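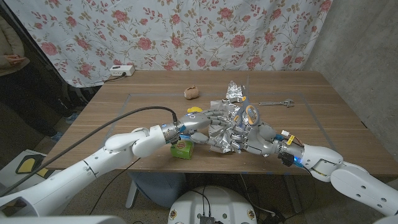 # Chapter 4: What Things Cost, and What We Pay

I once paid 42 dollars for a jar of honey. I was on holiday, the sun was out, and the bloke at the stall told me a long story about his bees. Back home the same size jar cost me nine, and I'd grumbled about that!

So this chapter is about prices, and why the number on the tag often has so little to do with the labour and materials behind it. In Chapter 3 we looked at costs from the seller's side (rent, wages, stock, the power bill). Now we swap over and stand on the shop floor with a basket on one arm.

We'll spend a good while with a small stationery shop called Stikitz. Its owner, Haris Grgić, kept a notebook of every sale he made one December, all 1,523 of them, and he's let me borrow it. You'll see what happened when he put his favourite fountain pen up from 30 dollars to 64 and moved it to the front window. I got the answer wrong the first time I guessed, so don't feel bad if you do too.

A few words you'll need before we start:

- **Demand:** how much of something people are willing and able to buy at a given price.
- **Substitute:** a thing you'd happily buy instead (a biro for a pencil, say).
- **Reference price:** the price you carry around in your head, fair or not.

Grab a receipt from your last shop and keep it beside you. We'll use it in Section 4.1, where you'll write down what you thought each item cost before you check.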